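Shutting off water to a seasonal rental for the winter

We own a two-unit cottage in Skarnow that we rent from late spring until the end of October. This will be the first year it sits empty until Easter. The former owner left a tap dripping all winter. Is that enough, or do I need to drain the lines? Well water, 16 gallon electric heater, crawl space under the back half.

Simin Shokri

Gholamreza Hashemi
Drain them. A dripping tap depends on the pump having power, and outages out there can last a while in January. Order of work:
Turn off the heater at the breaker and let it cool.
Cut power to the well pump and close the main valve.
Open every faucet, lowest one last, then drain the heater and the pressure tank.
Flush the toilets and sponge out what stays in the tanks.
Put RV antifreeze (the pink kind, not automotive) in each trap – shower and floor drains included.
Blow out the crawl space run with a compressor if it has any low spots. Keep the regulator low. I paid a plumber in Pappas 504 dollars for a split elbow under there.

Pendo Laizer
we just leave the heat on low, never had a problem

Parvaneh Amini
Agree with Gholamreza. Check your policy as well – mine limits freeze claims if the house is vacant and the water was left on. In spring, close the faucets, refill slowly with the heater still off, and run the cold side until it clears. Send a sample to a lab before the first guests arrive. Until the result is back I drink bottled.
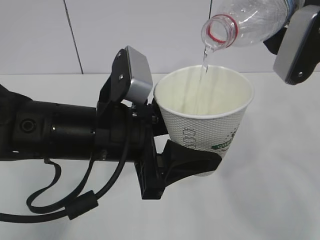
Bottled water, poured into a paper cup.

Contact the moderators | © Zikwood Community Help | Back to top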